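Feltlow Under-Counter Water Filter
Set-up Guide, Section 4: Installing the filter and flushing the lines

Revised 10/3/19. Text by Ermelinda Teixeira, checked by Ankica Milošević.

This section covers mounting the filter head, connecting it to the cold water line, fitting the cartridge, and the first flush. Read Section 3 (Choosing a location) before starting. If the unit is replacing an older Dridance head, remove the old bracket first; the screw spacing is different.

4.1 Before you begin

You will need a drill, a Phillips screwdriver, an adjustable wrench, a tubing cutter, a towel, and a bucket. Thread tape is supplied with the kit. Do not use pipe compound on any of the fittings.

Check that the supply pressure at the sink is no higher than 60 psi. If it is higher, fit a pressure regulator (not supplied) ahead of the filter inlet.

CAUTION: Connect to the cold water line only. Hot water will damage the cartridge seal and void the warranty.

4.2 Mounting the head

1. Hold the bracket against the side wall of the cabinet with the arrow pointing up. Leave at least 6 inches of clear space below the head so that the cartridge can be removed later.
2. Mark the screw holes with a pencil.
3. Drill pilot holes. In thin cabinet walls, stop the drill short of the outer face.
4. Fasten the bracket with the screws from bag A. Tighten by hand.
5. Slide the head down onto the bracket until it clicks.

Note: The bracket can be mounted on the back wall if the side walls are blocked. In that case, swap the inlet and outlet elbows so that the tubing does not cross behind the drain. 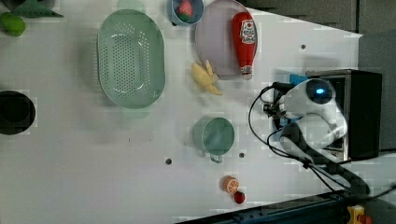

4.3 Connecting the supply

1. Close the cold water shutoff valve under the sink. Open the faucet to release the pressure, then leave it open.
2. Place the bucket below the valve and disconnect the faucet supply hose.
3. Wrap the valve thread with three turns of thread tape, clockwise as you face the end of the thread.
4. Screw the supplied tee onto the valve. Tighten by hand, then a quarter turn with the wrench.
5. Reconnect the faucet supply hose to the upper port of the tee.
6. Cut the white tubing to length. The cut must be square. A slanted cut is the most common source of leaks at this joint.
7. Push the tubing into the side port of the tee until it stops, then pull back gently to set the collet.
8. Push the other end into the port marked IN on the filter head.
9. Run the blue tubing from the port marked OUT to the filtered water tap.

CAUTION: Do not bend the tubing to a radius tighter than 2 inches. If it kinks, cut out the kinked length and use a union fitting (part 578).

Older shutoff valves made by Radulović have a shallower thread than the tee expects. Use the flat washer from bag B with these valves. The washer goes inside the tee, smooth side toward the valve. It is not needed with any other valve.

4.4 Fitting the cartridge

1. Remove the cartridge from its wrapper. Keep your fingers off the two rubber rings at the top.
2. Wet the rings with clean water. Do not use oil or grease.
3. Line up the mark on the cartridge with the open lock symbol on the head.
4. Push up and turn to the right until the mark meets the closed lock symbol. The cartridge should stop firmly.
5. Write the month of installation on the label – for example, June – and stick the label to the cabinet door.

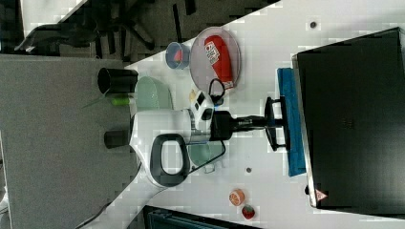

Reading time: 4 minutes

4.5 First flush

New cartridges release fine carbon dust. The first water drawn will look gray or cloudy and must not be used for drinking or cooking.

1. Close the faucet left open in 4.3.
2. Open the shutoff valve a quarter turn. Wait one minute, then check every joint with a dry paper towel.
3. If all joints are dry, open the valve fully.
4. Open the filtered water tap and let it run for 8 minutes.
5. Close the tap, wait five minutes, and run it again until the water is clear.
6. Check the joints a second time.

Small air bubbles may remain for some 6 days. They are harmless and will clear with normal use.

If a push-in joint drips, close the valve, open the tap to release the pressure, press the collet ring in, and withdraw the tubing. Trim the end square and refit it. If the tee drips at the valve, remove it, replace the tape, and repeat 4.3 from step 3. Do not try to stop a drip by further tightening – the tee body can crack.

4.6 Systems with a Nerudano tap

The Nerudano tap has its own shutoff lever below the counter. Set the lever to open before the first flush. With the lever closed, no water will reach the spout and the outlet line will stay under full pressure.

Cartridge replacement is covered in Section 5.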